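工作坊记录本 · 天然染色与浆料

最后更新：2026年9月13日

今天是星期天，楼里很安静，我把上两个月的事情补写下来。我的中文还是慢，请Marisol看到错字的时候直接用铅笔改，不要客气。

一、靛蓝缸的情况

二号缸（我们叫它Bedulen，名字是Darius起的，我不知道什么意思）从七月开始一直不太好。表面有泡，颜色也对，可是布拿出来以后蓝色很浅，第三次浸还是浅。我先以为是温度的问题，后来看了Kristaps的旧记录，他写过同样的现象，他的原因是石灰放得太多，缸太碱，靛不愿意到布上去。

我量了pH，比我们习惯的数值高出来不少。试纸的颜色在两格的中间，我不敢写准确的数字。我没有加酸。Kristaps的意思是不要着急，喂一点麸皮，盖好，等它自己下来。我照他的做法，用纱布包了麸皮，煮成稀的汤，凉了以后倒进去，用木棍顺着一个方向慢慢搅，搅完盖上两层毯子。

第二天没有变化。第三天早上闻起来不一样了，以前是很冲的味道，那天变得有一点甜，像放久的米汤。下午我放了一条棉布进去，出来是绿的，在空气里慢慢转蓝，比上一周深得多。洗了以后掉色也少。

有一件事要提醒自己：搅缸的时候不要把空气打进去。我七月的时候搅得太快，水面上都是白泡，Rania看见了说，这样搅等于白喂。她说得对。

一号缸没有问题，只是底下的沉淀厚了。染布的时候布不能碰到底，碰到了会有灰色的斑，洗不掉。Venkatesh上个月染的那块桌布就有一个斑，他说他喜欢，所以没有重染。我自己不喜欢。

二、明矾媒染的对比

这个实验是Rania要求做的，为了下一季的课程。问题很简单：棉布先用豆浆处理再上明矾，和不用豆浆直接上明矾，染茜草的时候差多少。

布是同一匹，Paulauskas布行的平纹白棉，全部先煮练。煮练我用的是纯碱，水开以后转小火，煮到水变成茶的颜色，换水再煮。第一锅的水颜色很深，我有点吃惊，因为这匹布看着非常白。布行的人说“已经预洗”，以后我不再相信这句话，还是自己煮。

每一块小样重3克，一共96块，分成两组。我剪布剪了一个下午，手指很疼。明矾用温水化开，浓度按照布的重量算，不按照水的重量算。这个地方新来的同学总是弄错，所以我在墙上也贴了一张纸。

豆浆组：黄豆泡一夜，打碎，过滤，加水到很稀。布浸透，拧干，挂起来，要常常翻动，不然下边积浆，染出来下边一条深色。我翻得不够勤，有几块下边果然深了，我把它们放到另外的袋子里，不参加对比。

滴加的部分我尽量做得细。明矾液和修正用的铁水，都是小量，用勺子肯定不准。铁水尤其麻烦，多一滴颜色就暗下去，回不来。我现在的习惯是先把铁水稀释，写好标签，再一点一点加，每加一次等一会儿，看布的颜色，不看水的颜色。水的颜色会骗人。

茜草用的是根粉，装在布袋里，冷水下锅，慢慢升温。温度高了以后会出棕色，这一点书上写得很清楚，可是我还是有一次走开去接电话，回来锅边已经冒小泡。那一锅的颜色像砖头，单独记为“砖头锅”，也不参加对比。

小量的液体用移液的工具来取，水用玻璃烧杯装，吸头按盒放在旁边。加过铁水的吸头不可以回到明矾液里，哪怕只用一次。

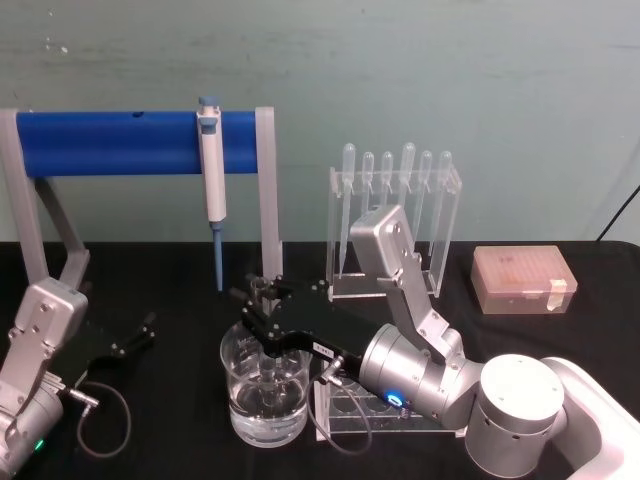 三、结果和我的看法

豆浆组的颜色明显深，偏红，表面看起来也比较均匀。没有豆浆的一组偏橙，颜色薄，像洗过很多次的旧衣服。站远一点看，差别更大。站近了看，豆浆组有一些小点，可能是过滤得不够细，豆渣留在布上。

手感方面，豆浆组硬一点。Marisol用手搓了两下说像纸。洗过一次以后变软，可是还没有回到原来的软。如果是做围巾，我觉得不合适；做包或者做墙上的挂布，没有关系。

耐洗我用中性皂试的，温水，手洗，每组各拿了几块。两组都掉色，没有豆浆的掉得多，洗的水是粉的。我没有仪器，只能用眼睛和一张灰色的对比卡，所以请大家不要把我的话当作很严格的结论。

耐光还在做。小样夹在硬纸里，一半盖住，一半露出来，挂在南边的窗户上。请不要拿下来。上次有人打扫的时候把纸翻了过来，盖住的一半也晒到了，那一批只好不要。

Darius问我为什么不用醋酸铝。他说对棉布来说醋酸铝更合理，不需要豆浆。我同意他在理论上的说法。但是我们库里只有明矾，课程上的学生回家也比较容易买到明矾。他答应带一小瓶过来，到时候我补一组，写在这一节的后面。

四、糯米防染浆

浆的配方改了一次。原来糯米粉和米糠是一样多，蒸完很黏，刮的时候跟着版子走，边缘会拉出毛。我把米糠加多了一点，石灰水减少，蒸的时间加长。新的浆放凉以后像比较硬的面团，要加温盐水慢慢揉开，揉到从刮板上落下来是一条一条的，不断，也不流。

石灰水一加进去，浆马上变黄，这个现象正常。如果不变黄，说明石灰水太旧了。我们柜子里那一瓶就是太旧，我已经倒掉，重新泡了。

天气干的时候浆裂得很快。我刮完以后在上面撒细的锯末，再挂起来。没有撒锯末的那一块，第二天早上就有裂纹，染了以后蓝色进到裂纹里，有一点像冰裂的瓷器。Marisol很高兴，拍了很多照片，问我能不能每次都这样。我说不能保证，裂纹是天气做的，我只是没有管。

纸版也要换了。那张叫Clodovus的叶子纹版子，刻得非常细，叶柄的地方已经断了两处，我用生丝网在后面粘住，还可以再用几次。新的版纸订了，商家说这个月到。

五、库存和费用

买茜草根粉、糯米粉、石灰和新的试纸，合计259元，收据在抽屉左边的信封里，我已经签字。麸皮是Kristaps从家里拿来的，他不要钱，我给了他一块靛蓝手帕。

明矾还够用到下一门课。纯碱不多，煮练很费纯碱，请下一个去采购的人多买一袋。黄豆请买普通的，不要买贵的。我买过一次Dudia牌的有机黄豆，打出来的豆浆和普通的比，染色上我看不出分别。

手套：中号没有了，只有大号。我用大号很不方便，手指前面空出一截，捏小布的时候总是滑。

六、还没有解决的问题

豆浆涂一遍和涂两遍，差别值得不值得多花一天？Rania觉得值得，Venkatesh觉得学生不会有这个耐心。我想各做一条长的布，挂在门口，让大家自己看。

茜草第二遍染液的颜色我很喜欢，是一种淡的桃色，但是每次都不同。我怀疑和自来水有关系，夏天的水和现在的水硬度可能不一样。以后每次染之前，我会留一小瓶水，写上日期，和小样放在一起。

二号缸今天又看过一次，表面有铜色的膜，边上有小的蓝泡，味道还好。我没有搅。星期二早上如果谁先到，请打开盖子闻一下，再看pH，写在缸旁边的本子上，不要喂。

砖头锅的布我洗干净了，放在样品架最下面一层。颜色其实不难看，谁想拿去做补丁，可以拿走。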